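Let the Teacher Be Slow

By Ah-rin Myung
29 October 2026

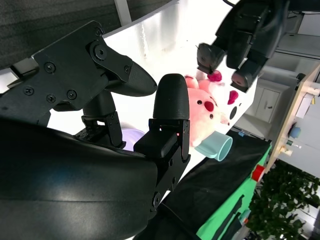 Photo: Ah-rin Myung / Ornska

Most of the advice I got when I started teaching robots by remote control was about speed. Keep your demonstrations short. Don't hesitate. If you fumble, throw the recording out and start again. The thinking was that a robot copies what it is shown, so it should only be shown clean work.

I followed that advice for most of a year at Ornska, where I drive a pair of arms through small household jobs: putting away toys, standing up cups, folding cloths. I now think a good part of it was wrong, and I think a lot of labs are still paying for it.

Take a plush toy and a plastic cup lying on a white table. A person clears them without thinking. Through the controls it is a different job. The toy is soft, so the fingers can close a long way before they have a real hold on it. The cup is hard and round and will roll if a fingertip touches it a little off center. You are also running two grippers, and each can get in the other's way.

When I did this under the old rules, I learned to cheat. I set the cup down with its mouth facing the way I liked. I kept the toy where the left arm could reach it easily. I got very fast. Of 52 recordings I made in one stretch, I kept 43, and the 9 I threw out were the ones where the cup rolled, or the toy slipped and I had to go back for it.

Then we trained on the 43. The robot did well when things lay where I had put them. When the cup rolled, it closed its fingers on the spot where the cup had been, lifted, and carried nothing to the bin. Of course it did. I had never shown it a rolling cup. Every case where I did had gone in the trash.

The usual answer is to collect more. Our Duder set has 727 demonstrations in it, and I made a good share of them. More did help some. But if every operator has been told to toss the bad ones, a bigger pile is mostly the same easy case again.

What I would ask for is simple. Keep the fumbles, as long as the operator recovered and finished the job. Let people go slowly when the job is hard. Have somebody else lay out the table, so the operator can't arrange it to suit their own habits. And leave the clutter in. A home has a cloth bunched up at the edge of the table and a shelf full of other things behind it.

There are fair objections. Slow recordings cost more, and operators are paid by the hour. A robot trained on pauses may learn to pause, and I have seen one of ours stop over a cup for no reason I could find. Some fumbles teach nothing, such as when I lean on the wrong pedal. Somebody has to sort those from the useful ones, and that sorting takes judgment and time. My colleagues on the Pellegrini project think I underrate that cost. They may be right about the amount.

I also don't think operators should be judged by how many recordings they turn in per shift. That number is easy to put on a chart, and it rewards the exact habits I had to unlearn. Two people at the Rirkutlow site told me they stopped trying hard grasps at all once the daily count was posted.

We start a new round of collection in November. I have asked for no daily count and for the failed first grasps to stay in. I got the second one. The first is still being discussed.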